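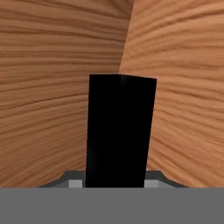

A reader of the last edition wrote in to say that we make everyone sound like a liar, and that a ceasefire is hard enough to keep without a manual that treats both armies as suspects. The comment was fair as far as it went. We have changed a few headings. The steps stay the way they were.

Section 4. Entering ceasefire claims in the Grandia log

Before you start

You need an editor account, the Shirima line map loaded in the side panel, and both parties' daily statements in full. Summaries sent out by the joint press office will not do. They tend to lose the verbs, and the verbs are where most of the trouble is.

If your copy of the log was installed before 01/10/2020, update it first. Older copies merge two claims about one village into a single entry and keep whichever came in last. People who lived through September with that setting on are still cleaning up.

4.1 Opening a new claim

1. Click Claims, then New. Leave the Status box on Unchecked.

2. In the Source box, choose who is speaking: Zondcombe command, Surnunton command, a local council, a relief agency, or Other. Do not choose "Both sides agree" at this stage. It is in the list at the request of the mediators, and we would have left it out.

3. Paste the statement into the Text box in the original language. Put your translation underneath.

4. Mark the place on the Shirima line map. If the statement says only "the northern sector," draw the whole northern sector. Do not guess at a village.

5. Enter two times: when the event is said to have taken place and when the statement came out. Leave the first one blank if the statement doesn't give it.

6. Click Save as Claim. The Save as Event button stays gray until you have been through 4.3.

Note: "Responded to a provocation" goes in as fire by the party that is speaking. The provocation is a second claim and needs its own entry, with its own time. If no time is given for it, say so in the Remarks box.
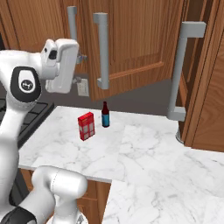 Figure 4-2. Robot arm raised over a white marble countertop.

4.2 Words to flag

The log underlines certain words on its own. Turn this on under Settings, Language, Flag Terms. The list was drawn up from 2,046 statements, and it misses things, so read the text yourself as well.

"Withdrawn" should be flagged every time. A unit can be withdrawn to the next hill. Ask where it went, and enter the answer if you get one.

"Temporary position" has no limit in the agreement. One Surnunton temporary position has a poured floor and a mailbox. Zondcombe has a temporary airstrip, which its spokesmen describe as a road.

"Defensive," "surgical" and "limited" carry no information. Leave them in the quoted text and keep them out of the title.

"Calm" is used by both commands and by the monitors too, and we wish the monitors would stop. A quiet day in a valley that has been emptied of people is recorded as No Reports.

4.3 Moving a claim to an event

1. Open the claim and click Check.

2. Attach at least two pieces of evidence that don't come from the same place. A newspaper story quoting the command's statement is the command's statement.

3. Look at the Copied From line. If the log finds matching wording in an earlier entry, read both before going on.

4. Pick a grade from 1 to 5. Grade 1 means someone said it. Grade 5 means you would be willing to defend it in a room with both delegations present. Very little deserves a 5.

5. Click Save as Event. A second editor has to approve it.

Caution: Do not raise a grade on the strength of a denial. Some editors reason that a fast, angry denial must have something behind it. Both commands deny things quickly and angrily as a matter of routine.

Caution: Once an event is approved, it goes into the monthly count that is handed to the mediators. The count cannot be called back. A correction goes out a month later, on a page that few of them open.
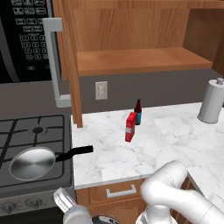

The monthly count also needs to be read with some care by the people who make it. Last season it stood at 295 violations, and each capital put out a press release saying the number proved its case. Neither release said how many of those had been approved at grade 2. The mediators called the figure encouraging. We have asked what it was being compared with and will add the answer to this section when it arrives.

4.4 Printing the count

1. Click Reports, then Monthly.

2. Check the box marked Show Grades. It is off by default, and we have asked for that to be changed.

3. Check Show Unresolved. Leaving it off makes for a shorter report and a better-looking peace.

4. Print or export, and keep a copy outside the shared folder.

If the total on the cover page doesn't match the total in the table, trust the table. The cover page is filled in by hand at the joint office.

For access to archived statements, see Section 5.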